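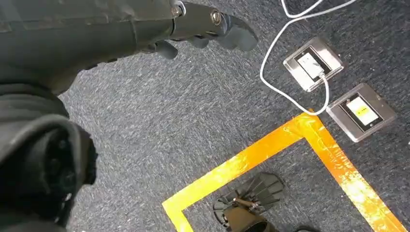
Community > Venues and Halls > Floors and Power

How do you stop people tripping on floor outlet boxes in a carpeted hall? Put the furniture near the boxes, keep every lead as short as it will go, and unplug whatever isn't needed once the stands are up.

14 replies · 2 shares

pranance_pat
Hello all, I'm new to this side of things and a bit nervous! We've booked the hall at Didstead for our trade day in August, and it has those square metal boxes set into grey speckled carpet. I've got six stands to lay out and I can't decide whether to put the counters over the boxes or beside them.

tweedcarpet
Beside, every time, my dear. I put a counter right on top of one at Priltidholm and then somebody needed the socket at 2 in the afternoon, with all the leaflets out. We had to shift the whole lot.

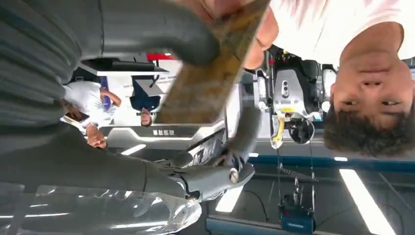
Posted by Montoya, stand fitter and forum moderator
August

Lovely to see a layout question again. I'd go the other way from tweedcarpet, I'm afraid. If the counter is hollow at the back you can stand it over the box and reach in, and then there's no lead in the walkway at all. People lean in and crowd round whatever is being shown, phones in hand, and they don't look at their feet.

tweedcarpet
Fair enough if it's hollow, but ours had solid bases and weighed a ton. Pat, do ask which sort you're getting before you draw anything.

pranance_pat
Solid, I've just rung them. So beside it is, with the lids facing the back panel?

Montoya
Yes, and leave yourself room to kneel. Box 1732 on the Didstead plan has a stiff lid, so bring something flat to lift it with.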